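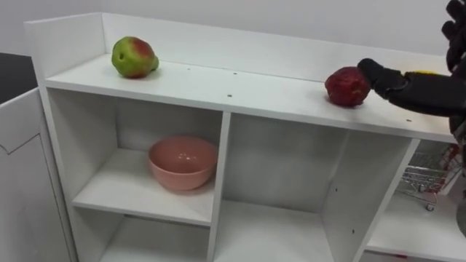
The hand is back on the arm and the fingers close again, so I can write up the last stretch. If you're new, the short version is that I have a humanoid in the spare bedroom and I'm trying to get it to tidy a shelf. I've been at the shelf part since March. The walking I leave alone for now.

Last time I said the problem was calibration. I was partly right. The head camera and the arm disagreed about where the top board was, and the error got worse toward the right end. I redid the whole set with the printed board from Endent and that fixed most of it. What was left came from the wrist. One of the screws holding the hand to the forearm had backed out a little, and every time the arm reached down the hand sagged. I put threadlocker on all of them and made a note to check them again.

Next was the grip. I had been using one closing speed for everything. That's fine on a plastic cup and bad on fruit, which is smooth and likes to roll. The routine I have now goes like this. The arm comes in from the side, one finger goes out ahead of the others, and when the current on that finger rises the rest start to close. The wait between the two is 200 milliseconds. I tried it shorter and the fruit got pushed along the shelf before the other fingers arrived. Longer didn't help with anything.

Xolani Rampersad wrote the first version of the contact check and I've kept nearly all of it. He set the threshold by hand, and I replaced that with a value taken while the arm is hanging still, because the finger motors read differently once they warm up. The old value was 1203 in raw counts. It's still in the config file, commented out, in case I need to go back.

The cables took a whole evening. The bundle down the back had worked its way over one hip and was pulling when the torso turned. I took it apart, laid the power and the data lines out separately and tied them up again with more slack at the shoulders. It looks no neater than it did, but the torso turns both ways now without anything going tight.
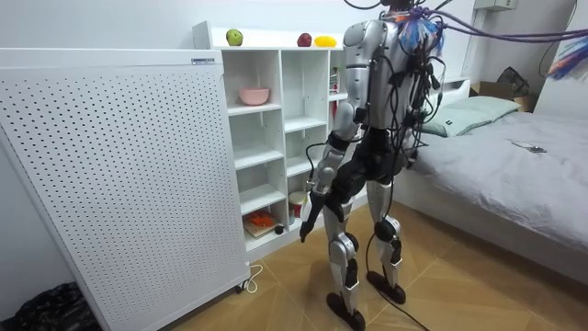
In front of the shelf, with the apples and the yellow one lined up on top and the pink bowl in the cubby below.

The room is tight. Between the bed and the shelf there's enough floor for the robot and for me, if I stand still. Dolores Mbeki has asked when she can have it back as a guest room and I said 2033. She has offered me half the garage at Trerkska if I insulate it, and I'm thinking about that. The floor out there is bare concrete with a slope to the drain, so the feet would need work first.

Things on the list, in no special order:

The bowl. Going over the rim with the thumb inside should work, but the board above it leaves little room for the knuckles. I may have to come in lower and tilt.

The lower cubbies. The arm can reach down that far, but the head camera can't see much past the top board from where it stands. Either the robot takes a step back or I use the view from the side. I'd like to avoid the step.

Fingertips. The covering on them is slippery. I ordered 2 kinds of silicone pad from Flalturley, a soft one and a harder one. The soft ones came first and I've only tried them on the bench. They hold well but the edge peels up. I'll wait for the others before gluing anything.

Logging. I'm still running the old Wanyama scripts and they write everything to one file, which takes forever to open. I want one file per reach, with the finger currents and the arm position on the same clock – at the moment I line them up by eye.

A reader asked whether the top board should be screwed to the wall. Mine isn't. The unit is heavy enough that the arm doesn't shift it in normal use, and I keep the arm speed low. If you have a lighter shelf I would fix it down before you do any of this.

Someone else wanted the config for the contact check. I'll put it up once I've taken my old comments out of it. The part that matters is the still reading at the start: take it with the arm hanging, fingers open, and take it again whenever the robot has been off for a while.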